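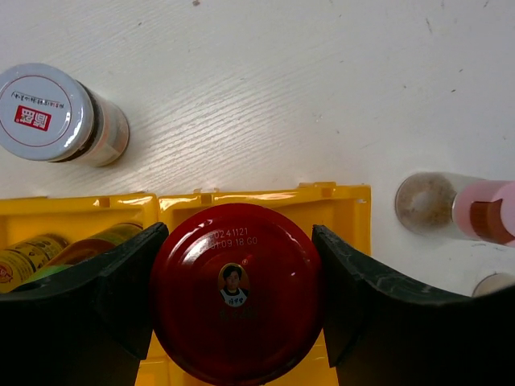

A jar and two bottles in the yellow tray, with others lying on the table around it.

Call for participants: Kazmi pantry packing sessions

Do you turn every label to face the front when you put the groceries away? Do you have strong feelings about where the short jars go? Then we would love to have you! Kazmi is a small study of how people sort and pack the little things in a kitchen — spice jars, sauce bottles, small tubs with lids — and we are looking for 15 adults to join us at Damska this winter.

What you'll do

You sit at a white table with a divided yellow tray and a mix of containers, some standing up and some lying on their sides. You pack the tray the way you would at home, then take everything out and try it again with a different goal, such as putting the things you reach for most in front. Each person comes in for 2 sessions, and we chat between rounds (there is tea, and Alžběta usually bakes).
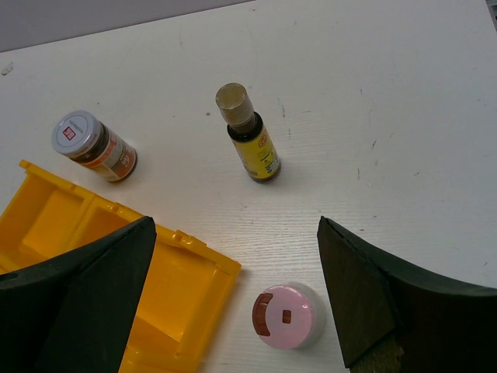
A small jar, a small bottle and a pink lid on the table beside the open yellow case.

We really want all kinds of packers. If you cook every night, great. If your spices live in a shoebox, also great! Some people fill one compartment completely before touching the next, others spread things out and shuffle them until it looks right, and we enjoy hearing the thinking behind both.

You should be 18 or older, comfortable handling small glass containers, and happy to talk out loud while you work. No cooking skill needed, and nothing gets opened or tasted. Please tell us ahead of time if you'd prefer to stand or need a lower table.

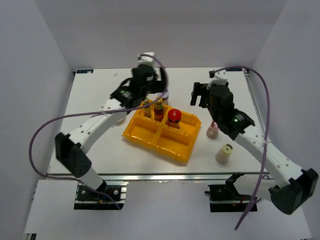 How to sign up

Stop by the Damska front desk and ask for the Kazmi sign-up sheet, or call extension 446 and leave a message for Ruby-Lee Donnelly. Give your name, the best way to reach you, and whether mornings or evenings suit you. Sign-up closes February 6, 2026. Alžběta Machala will get back to you with session times, and you can bring a friend along if they want to take part too.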